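Los programas de relatos juveniles necesitan un protocolo de publicación

Opinión

Por Narendra Awasthi

14 de noviembre de 2025

En abril, la asociación Pollatness reunió en Wamville a adolescentes de varios institutos para que contaran en público experiencias personales: duelo, acoso escolar, trastornos alimentarios, separaciones familiares. El formato era sencillo. Cada participante disponía de un turno de lectura, un adulto de referencia y una sesión previa de preparación. Asistieron 300 personas y las grabaciones sumaban 3,000 reproducciones al cierre del curso.

No discuto el valor del acto. Discuto lo que se hizo después con los textos. La imprenta Prinport editó una recopilación de 199 páginas, con nombre de pila, edad y centro de cada autora. En un municipio del tamaño de Wamville, esos tres datos bastan para identificar a cualquiera.

La autorización que firmaron las familias ocupa un folio. Menciona la «difusión del proyecto», sin distinguir entre lectura en sala, vídeo en red y libro impreso. Son tres canales con alcance, duración y posibilidad de retirada muy distintos. Una lectura termina cuando se apagan los micrófonos. Un vídeo puede retirarse del canal de origen, aunque existan copias. Un libro distribuido queda fuera del control de quien lo escribió.

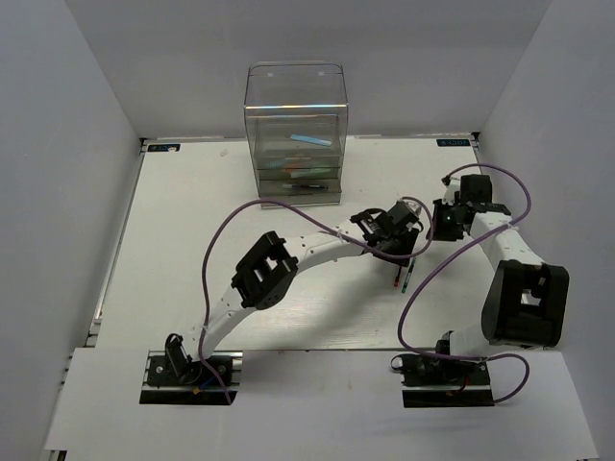

¿Quién debería decidir si un testimonio escrito a los 16 años se publica con datos identificativos?

La autora, con el consentimiento de su familia, y en dos momentos separados: antes del acto y pasado un plazo fijo desde su celebración. La segunda firma debe recoger cada canal por separado y admitir la negativa sin efecto alguno sobre la participación en el programa.

El colectivo Huỳnh, que organiza talleres de escritura con jóvenes, aplica desde hace tiempo un sistema parecido. El texto se entrega bajo un código, el equipo conserva la correspondencia en un registro aparte y la autora elige seudónimo antes de la maquetación. De 469 textos recibidos, todos pasaron por una segunda consulta. El coste administrativo existe, y recae sobre todo en la persona encargada del registro, pero puede presupuestarse desde el inicio.

Se me ha objetado que el anonimato resta fuerza al testimonio y que perpetúa la vergüenza que estos programas intentan combatir. La objeción es razonable en el caso de una persona adulta. Aplicada a una menor, traslada a ella la carga de una campaña pública. Además, el seudónimo es reversible: quien lo desee puede firmar con su nombre más adelante. La operación contraria no está disponible.

Pollatness prepara ya una nueva edición. Propongo que incorpore a sus bases la doble firma, el desglose por canales y una dirección de contacto para solicitar la retirada de vídeos, con plazo de respuesta por escrito. También convendría que el nombre del centro desapareciera de cualquier reimpresión del libro. Las bases actuales siguen abiertas a modificación hasta que comience el periodo de inscripción.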